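Gripper comparison, bedroom cleanup task

Tumelo Ntuli and Akash Kashyap spent most of June running the Hokico parallel gripper against the older Paucar unit on the litter pickup task. Each got 21 attempts per item type. The Hokico dropped 4 items, the Paucar 11. Nearly all drops were foil wrappers, which slide out when the fingertips close on a single fold.

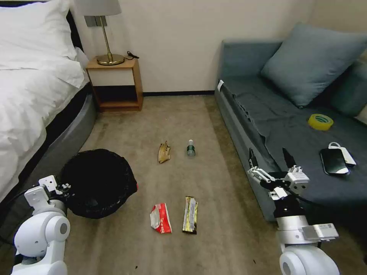 Controller settings were identical for both – same closing speed, same force limit. Bernadette Texier wants the wrapper runs repeated with softer tips before the Rolby arms go back to Bredow. Logs are on the shared drive under grippers.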